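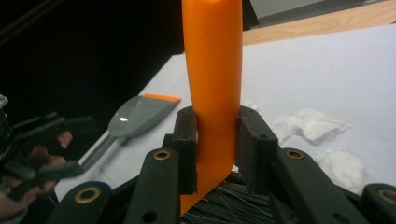
HOW THINGS WORK

Can a machine sweep up yet?
November 11, 2025
By Szymon Nowicki

Home | Topics | Ask us | Teachers

Sweeping a table takes two tools and two hands. One hand holds the brush. The other holds the pan still. For a machine, each of these is a separate job, and both must happen at the same time.

A gripper is a machine's hand. Many have only two fingers, which open and close like tongs. To hold a brush, they must press hard enough to stop the handle turning. Your own hand has skin that feels a slip. A simple gripper has no such sense.

Crumpled paper is harder still. No two pieces have the same shape. Some roll when pushed. Flat pieces may stay where they are while the bristles pass over them.
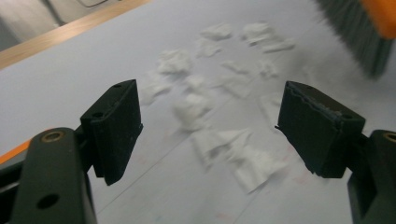
Nuno Sampaio wrote to us in June to ask why a machine cannot just blow the paper off the table. It could, but then the paper would be on the floor, and the chore would not be finished.

So, can it be done? Partly. A machine can learn to sweep one table with one brush. Give it a new table, a longer brush or wet crumbs, and it may need to learn again. Most people can manage the change without a lesson.

Related
Why is folding a towel difficult?
What does a motor do?
How do machines see glass?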